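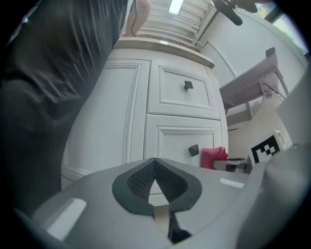
Where does Fistcombe keep my saved games?

Saved games are stored in the profile folder that you choose during first-time setup. If you did not choose a folder, the game uses the default one, which is listed under Options, Storage, Current Location.

Section 4. Saved Games and Profiles

4.1 Before You Start

Saved games are tied to a profile. Each profile holds up to 40 manual saves and 14 automatic saves. When the automatic slots are full, the oldest automatic save is replaced. Manual saves are never replaced unless you choose to overwrite them.

You will need:
A copy of Fistcombe, updated to version 19 or later
A Wonia account, if you intend to use online backup
At least 3000 MB of free storage on the drive that will hold the profile folder

4.2 Creating a Profile

1. Start the game and wait for the title menu.
2. Select Profiles, then New Profile.
3. Enter a profile name. Letters, numbers and spaces are accepted.
4. Choose a difficulty. The setting can be changed later, except in Kütt Mode (see 4.5).
5. Select a folder for the profile, or select Use Default.
6. Select Confirm. The game returns to the title menu and the new profile name is displayed in the upper corner.

Note: Two profiles may share a folder, but they may not share a name.

4.3 Moving a Profile to Another Drive

1. Save your progress and return to the title menu.
2. Select Options, Storage, Move Profile.
3. Select the new folder.
4. Wait until the progress bar closes. A large profile may take several minutes.
5. Load your most recent save and check that your inventory and map are complete.
6. Return to Options, Storage and select Remove Old Copy.

Caution: Do not turn off the computer or console while a profile is being moved. Do not select Remove Old Copy until step 5 has been completed. Removed copies cannot be recovered by Funlow support staff.

4.4 Online Backup

Online backup is turned off by default. To turn it on:

1. Select Options, Account, and sign in to Wonia.
2. Select Backup, then On.
3. Choose when backups are made: on exit, or after each chapter.

When the local save and the online save differ, the game displays both with the chapter name and total play time. Select the one you wish to keep. The other is held for the rest of your session and is then deleted - make your selection carefully if you play on more than one machine.

Note: Screenshots and custom control layouts are not included in the backup. To copy a control layout, use Export in the Controls menu.

4.5 Kütt Mode

Profiles created in Kütt Mode have one save slot only. The game writes to this slot each time you enter a new area, and the profile is closed permanently when your character is defeated. Closed profiles remain visible in the Profiles menu and may be viewed but not played.

Caution: Online backup cannot be used to reopen a closed profile.

4.6 If a Save Does Not Load

1. Restart the game and try again.
2. Select Profiles, Check Files.
3. If a file is reported as damaged, select Restore Previous.
4. If the problem continues, load the most recent automatic save.

Requests that cannot be resolved with these steps should be sent through the Funlow support form, marked for the attention of Ilze Pärn, Player Support. Include the profile name, the version number and the error code, if one was displayed.

Controller settings are covered in Section 5.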